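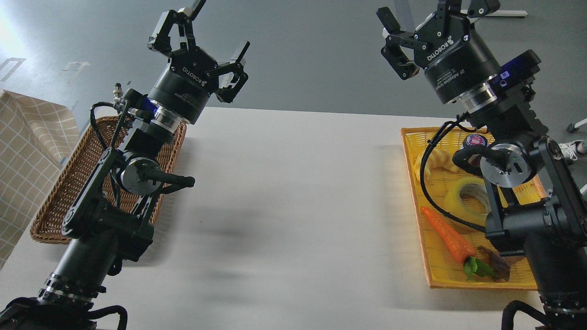
19 May 2004

Spent most of the morning on the text-to-pay trial with Sanne. The idea's the same as last week: you sit down at Bronley, send the table number to the Zutovix short code, get a reply with the total, text back your PIN and off you go. Lovely on paper! In the canteen at half twelve it was a bit less lovely.

We put 108 test orders through and three of them got charged twice. All three were on pay-as-you-go phones, and all three had a slow reply (more than 800 ms at the gateway before the message even went out). My guess is the till gives up, tries again and forgets it ever asked the first time. Kwabena thinks it's the gateway and not the till. We've agreed to disagree until Cường has pulled the logs from the Drokska box, which he says he can do tomorrow if somebody gives him the password again.

Other bits – tips don't work at all. If you add one the total comes back in pence and the reply reads like a phone bill. I've put a fix in but haven't tried it with a real till yet, only the dummy one.

Daiane rang from Badawi, very keen, wants pick-up orders in there before November. I said maybe. Need to ask her whether people would pay when they order or when they collect, it changes nearly everything on our side.

To do: order number in every message, so a repeat can be spotted. Refund the double charges (two were mine, the other was Lindalva's soup). Longer timeout on the till, try it at lunch. Ask Zutovix what they charge us for failed texts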